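Home | Rooms | Gallery | Contact

The charging corner – before we tidy
Posted Monday by Ruoxi Mao

Quick one tonight, only got as far as the charger counter. We're clearing out the Kiltwood house room by room and this is the spot everyone dumps there cables. Hongjun Qian wanted it done first. Fair enough.

Plan so far – keep one strip, box up the rest, label both ends of everything. Bought 70 velcro ties, plus a pack of 125 little stickers for the labels. Will probably run out of stickers. Anything old or split goes in the Monell bag for recycling, spares go to Filip for the Timano office. Over 300 photos on my phone from the whole house and I havent sorted any of them, so the kitchen drawers and hall closet will have to go up later.

Gallery

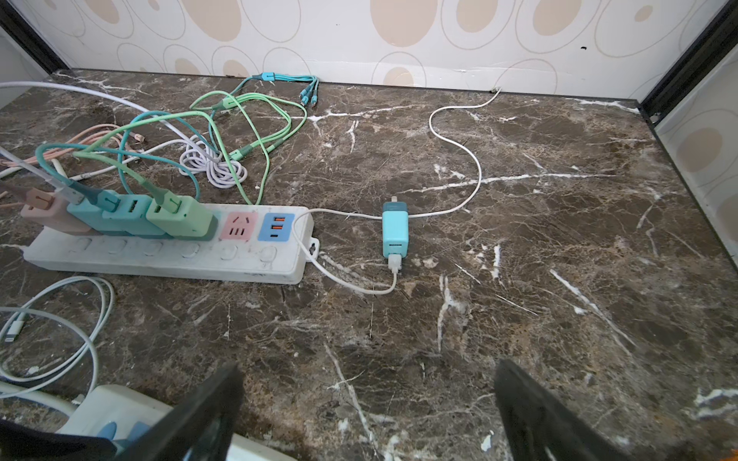

Pink, turquoise, teal and mint adapters on the long white strip, cables all over the marble. One pink outlet still free.

Next job – match each cable to a plug, coil the long ones, wipe the counter down. Lightning cables get there own bag, they tangle the worst. Keeping the multi-head one for travel.

More pics when the drawers are done. If you want any spare cables tell Hongjun before July.

Contact | © Ruoxi Mao | Back to top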